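10/03/2019

Well, I finally did it. I've been putting off the computer since March, and this morning I poured a big mug of coffee, put my phone in the other room and told myself I wasn't getting up until I'd made a proper start. (I got up twice. Once for the screwdriver I'd left in the kitchen drawer, and once for toast.)

The old Dell has been so slow lately that I can start it up, feed the cat, come back and still be looking at the little circle going round. The people at Selleck wanted 178 dollars just to look it over and "advise," and the new one I liked in their window was 899, so that was the end of that conversation. A used processor from Clolten cost me a tiny fraction of that, and it came in a padded envelope so small I thought they'd sent me the wrong thing!

I'd read the whole guide on the Aditz forum last night in bed, all 8 pages of replies, including the long argument in the middle over how much thermal paste to use. A pea, a grain of rice, a line, a cross. People get very worked up. I fell asleep somewhere around the cross and dreamed I was buttering crackers.

Anyway, the side panel came off easier than I expected, and then there it all was, the big green board with everything plugged into it. I always forget how much of a computer is just air and metal. The power supply takes up a whole stretch along one side, and there's a gray part with honeycomb holes that I spent ages peering into, trying to work out what went where.

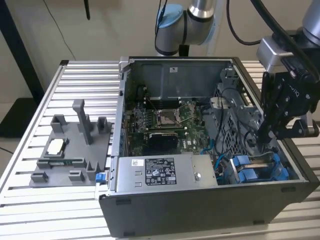 The bit I'd been dreading was the socket. There's a thin little lever that holds the metal plate down, and the guide says to push it down and out and then let it swing up, and it makes a creak that goes right through you. I honestly held my breath. Once the plate is up you've got all those tiny gold pins sitting there, and every person on that forum has a story about bending one. I kept my sleeves rolled up and moved my coffee to the windowsill. I even took my bracelet off, and I never take that off.

Then I chickened out a bit - I wanted to read the part about lining up the notches one more time before I put anything in. So I went through it again, and then again, and by then it was past lunch and I was starving. I had soup and the last of the Sultana loaf, which is getting dry now but is fine toasted with a lot of butter. I should pick up another one, and maybe try their cinnamon one this time.

After lunch the new processor went in. It just dropped into place, no pushing at all, and I sat there suspicious of it for a good while before I dared bring the lever down. It takes more force than feels right! I went with the pea, in the end. Sorry to the cross people.

I haven't turned it on yet. It's getting dark and my back hurts from leaning over, and if it doesn't start I'd rather find out with a night's sleep behind me. There were 5 screws in the saucer when I stopped and I'm fairly sure I know where four of them go. Tomorrow I'll check the memory is in all the way, put the side back on and plug in the monitor. Need to remember: bread, stamps, call about the gutter.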